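Week three of the gripper job

A few of you asked for an update after my last post, where I said I'd gotten a part-time job tidying up furniture showrooms and then refused to explain. So, the explanation! I am being paid to put things on tables and take them off again, with a gripper in each hand, so that a computer can learn how it's done. My mother thinks I've joined something. My brother wants to know if they're hiring (they are, in November, when the second site opens).

The company is called Trusier and the site is a big hall they call Reswood, after the street. You come in at 8:30, sign the sheet, and pick up your backpack and your pair of grippers. Then you wait for Abla Atallah to give you a card. The card has your task on it in one line, something like "fold the throw and lay it over the arm of the chair" or "move the cups to the low table." You do the task, you press the button, you put everything back wrong on purpose, and you do it again. One go is called an episode. The target is 120 episodes a shift, and on my first day I made it to lunch thinking I was a star and then found out half of mine had been thrown away.

Why thrown away? Mostly because of my thumbs. If you squeeze halfway, change your mind, let go and squeeze again, that goes in the recording too, and the people who check the episodes don't want a model that learns to dither. Abla told me to decide what I was going to do before I lifted my hands. I think about that at the grocery store now.

The other thing I got wrong was speed. I was rushing! You want to move the way you'd move if you were carrying a full bowl of soup past somebody's grandmother. Wissam Smadi, who has been there since spring, is so smooth at it that they play his episodes to new people, and he hates it and goes to stand outside when it happens.

It gets busy once everybody has a card. People are bending over chairs and working around the tables all morning long, and you learn to say "behind you" a lot, because with a backpack on you are wider than you think. I've clipped that coat rack with the thin arms more than once. Somebody on the early shift calls it Kanaan, I never found out why, and now we all do.

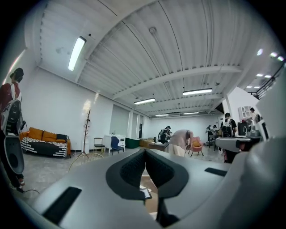

Why not just have one very good person do all the episodes?

Everyone reaches for things a little differently, and a model trained on one person's habits tends to struggle as soon as something is out of place. They'd sooner have a lot of ordinary people doing the same card in a lot of ordinary ways, as long as each episode is clean.

I asked Abla that in my first week, and I was a bit offended by the word ordinary until I saw my own numbers. Anyway, it explains why they keep moving the furniture. You get used to an armchair being in one spot and the next shift it has swapped places with something else and your feet have to learn it again. Cushions are my favorite card. They squash, they slide, they never land the same way, and there's no wrong corner to grab one by. Folding is my least favorite. I can fold a towel in my sleep with my own fingers, but give me two big plastic jaws and I'm four years old.

We get a count on the board at the end of the week. Our group had 1272 accepted episodes last week, which got a cheer, and the goal before the next training run is 4000, which got a quieter one. After that the cards change. There's a rumor about a kitchen set called Cernik, with drawers and jars and lids, and I've decided not to think about lids until I have to.

Practical stuff, for the two people who wrote to me about applying. Wear flat shoes. Eat a real breakfast. Your forearms will hurt for the first 2 weeks and then they won't, and if it's your wrists that hurt, tell somebody right away and they'll adjust your straps. Don't wear anything with floppy sleeves. Tie your hair back so it doesn't get caught under the backpack (ask me how I know). Bring your own water bottle and put your name on it in marker, because everyone bought the same one.

And take the breaks! I skipped one to catch up on my count and my next batch was so sloppy that I lost more than I'd gained.

I'm on again tomorrow, and Wissam has promised to show me how he does the throw, the way he gets both corners to come up together. If I can get that one right I might stop asking to trade it for cushions. Comments are open, and yes, Mom, it pays on time.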